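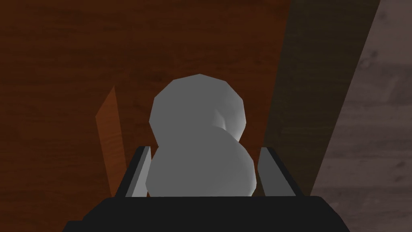 At Brurau, a new gripper setting is tried in simulation before it goes near the packing cell. The cell has 4 arms, all built by Ollurik, and each is checked on Thursday before the first shift.

The finger opening is the setting that drifts most. Technicians run 50 virtual grasps, compare the log with the last one, then load the new value - a job of roughly an hour. Finger pads are changed every 1,000 cycles. One set reached 2,103 in April and was dropping parts by then.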